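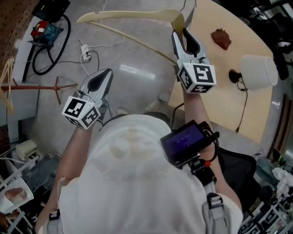
2 min read

To: Hofstetter equipment review list
Subject: Re: Alar hand-held gripper kit, trial terms

Dear colleagues,

Thank you to Mr. Lykkegaard for his questions of Thursday. I answer them below his text, as is the custom on this list.

Bjartur Lykkegaard wrote:
> The Alar offer lists a pair of grippers, the marker cubes, the
> shoulder harness and the display. It does not say whether the
> finger pads count as wear parts. Ilby charged us separately for
> pads last year. Can this be settled before we sign? I would also
> like to know whether operators can work with long or thin items.

On the first point, the supplier has confirmed in writing that pads are wear parts. One spare set is included. Further sets are billed at 92 euros each, and the price is fixed for the term of the contract.

On the second point, the trial at the Uvholm site used household goods, among them coat hangers and thin wooden sticks. Operators worked with one gripper in each hand.

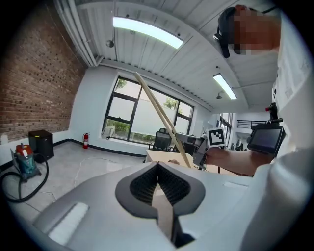
The operators were asked to record any discomfort from the straps, and their notes will be attached to the final report. The log holds 1,619 entries, of which 214 were set aside for a second reading. No finding should be drawn from those entries until that reading is complete.

The following matters remain open. The offer does not state who pays for return shipping if a gripper is replaced under warranty. The training fee of 400 euros is quoted per visit, and I have asked whether a visit may cover both sites. The manual is supplied in English only.

Members who wish to comment on the draft terms should reply to this list before the November meeting. Requests for a loan of the kit should be sent to me directly.

Yours sincerely,

Kári Frandsen
Equipment Review, Hofstetter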